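Two arms, one jewelry box, and the lid keeps getting knocked shut
Posted by Tibor Veres in Home & Shared Shop Builds, 18 Jul 2023

Hi all, long-time reader, first time asking. A couple of us at the Ormsby shared workshop have been putting together a two-arm tabletop setup, and we've reached the stage where it does something besides wave. The job we picked is putting rings away: pick up the ring tray, set it down inside an open jewelry box, close the lid. My partner in this, Wanting Li, chose it on the theory that if it can handle something fussy and small it can handle most of what we'd want at home later. I'd have started with blocks, but I got outvoted (there are two of us, so don't ask me how).

Each arm has a simple gripper with black fingers, and I run everything from a laptop on the next desk over. I show the arms the motion by hand, it records the path, and then I play it back. 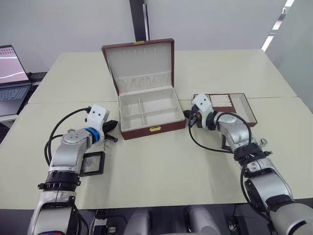

So the trouble is in the last part. The left arm is supposed to steady the base while the right one brings the tray over. Maybe half the time the right arm brushes the lid on the way in, the lid drops, and then the tray lands on top of a closed box and everything stops. Other times the whole box scoots back a little when the left fingers touch it, and after that every recorded position is off. I ran it 20 times last night and wrote down 11 clean ones, which is worse than the week before!

I've tried slowing it down and that helped some. I don't want to glue the box to the table - it was my aunt's and I'd like to give it back in one piece. Has anybody here dealt with something like this? Also, a cable on the right side seems to tug when the wrist turns, and I can't tell if that's part of it.

Tibor

Yichen Jiang
Fun project! I think you've got two separate problems, and I'd take the sliding one first, as it messes with your results on the other one.

Get a sheet of that grippy shelf liner, cut it a bit smaller than the bottom of the box so it doesn't show, and set the box on it. No glue. Then put masking tape on the table around two corners so you can put the box back in the same spot every time. I did this with a pill sorter setup in my garage and it went from maddening to mostly fine in one evening.

Next, change when the left arm arrives. If it's anything like mine, it comes in at the same speed the whole way and bumps whatever it meets. Record a stopping point a finger's width short of the box, then a second, very slow move from there until it's just touching. If your software lets you set a percentage, mine travels at 100 and does the last bit at 20.

For the lid, have the right arm lift the tray straight up first, higher than you think you need, carry it across on the near side of the box, and only then come down. A straight line between two recorded points looks safe on the screen and then the elbow swings out and takes something with it. Put in a point or two in between, even if they feel silly. And check that the tray really fits inside those compartments before you spend another night on this. I lost a weekend to a part that was a hair too wide.

And yes, look at the cable. Turn the wrist by hand with the power off, all the way each direction. If you feel it pull anywhere, give it more slack and strap it down farther back along the arm.

Gun-woo Ok
just use a different box lol. one with no lid

Baoshan Tian
Agree with Yichen on the shelf liner. One thing to add: change one thing at a time, and do more runs before you decide. With only 20 tries, going from a good week to a bad one can be plain luck. I do 50 now, boring as it is.

Also warm the arms up. My old pair drifted for the first few minutes after I switched them on, so a path I taught in the evening would be off the next morning. I let them run back and forth over nothing while I make coffee, then send them to the home position and start from there. Post again when you've had a chance to try the tape, I'd like to know how the lid part goes.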